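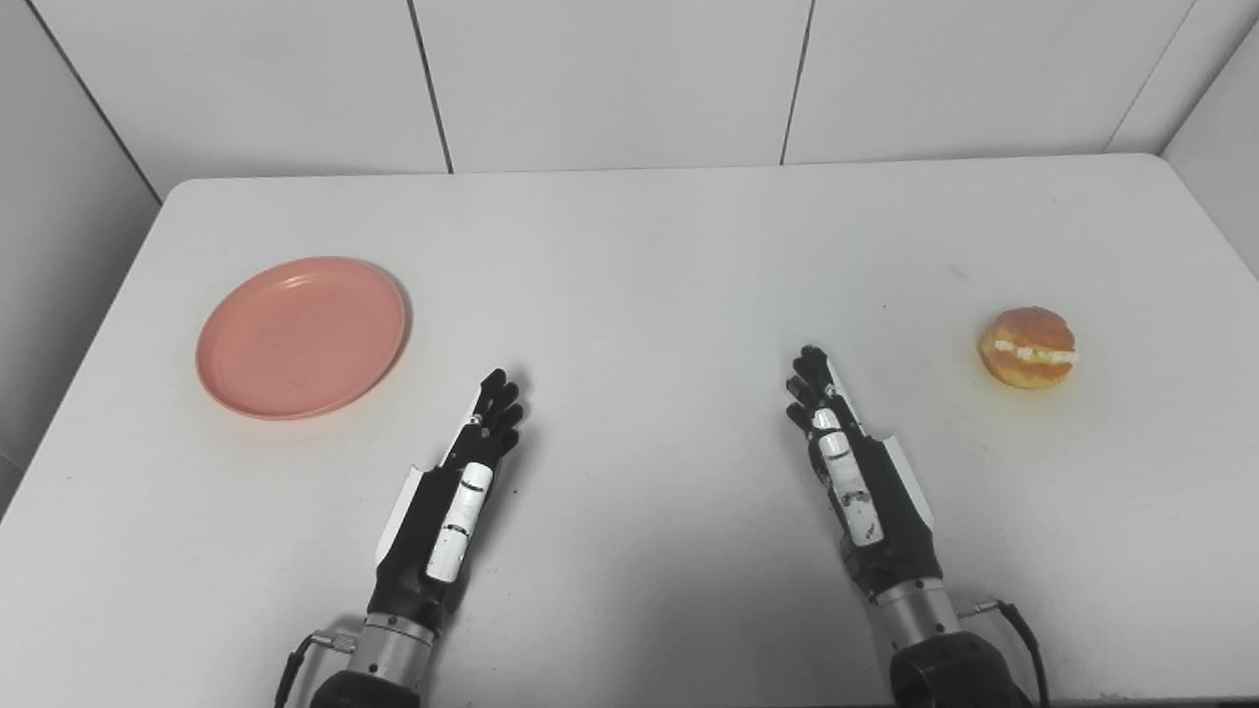 Toon Schouten demande, dans son message de ce matin, si une machine sait enfin mettre la table sans qu'on lui tienne la main, et il parie que non avant dix ans.

Décembre - par Vasilis Petek, à la liste

Toon, tous,

Je reprends ton message :

> On nous promet des majordomes depuis que je suis gamin. Chez
> Ibarra, à l'atelier, le bras pose des pièces identiques toute
> la journée et il le fait très bien. Donnez-lui un petit pain
> à la crème et on en reparle.
> Toon

Eh bien parlons-en, du petit pain ! C'est le meilleur exercice que je connaisse. Une brioche fourrée, ça s'écrase, ça glisse, la crème sort par le côté dès qu'on serre un peu trop. Une assiette en plastique, c'est presque pire : le bord est bas, elle file sur la table dès qu'un doigt la pousse. Alors poser l'une dans l'autre, avec deux mains à quatre doigts et un pouce, je trouve ça passionnant.

Chez Karkel, nous avons fait 100 essais du petit pain vers l'assiette et 90 sont allés au bout. Je sais ce que tu vas répondre - à la maison, dix brioches par terre, ça fait désordre. D'accord. Mais il y a 2 ans, on n'osait même pas sortir la pâtisserie, on travaillait avec des cubes en mousse !

Ce qui coince encore, à mon avis : le toucher. Voir où se trouve le pain, ça va. Sentir qu'il commence à céder sous le pouce, beaucoup moins. Et puis notre table est dégagée, bien éclairée, entre des panneaux clairs. La cuisine de Senad un soir de semaine, c'est une autre affaire (pardon Senad).

Pour l'atelier, je suis plus optimiste que toi. Garnir des plateaux, ranger des pièces souples, ça me paraît tout proche. Pour la vaisselle sale, je te laisse tes dix ans.

Si quelqu'un a essayé avec des choses plus molles encore, du flan par exemple, je suis preneur des réglages de serrage.

Vasilis

Commentaires

Senad Shehu : Ma cuisine te salue. Les dix ratés, c'était la prise ou la dépose ?

Vasilis Petek : La prise, presque toujours. Le pouce arrive trop tôt.

Sorin Leka : Essayez en abordant le pain par-dessous la croûte, doigts bien à plat. Sur les éponges, ça nous a beaucoup aidés.

Toon Schouten : 90, je ne m'y attendais pas. Je maintiens mes dix ans pour la vaisselle.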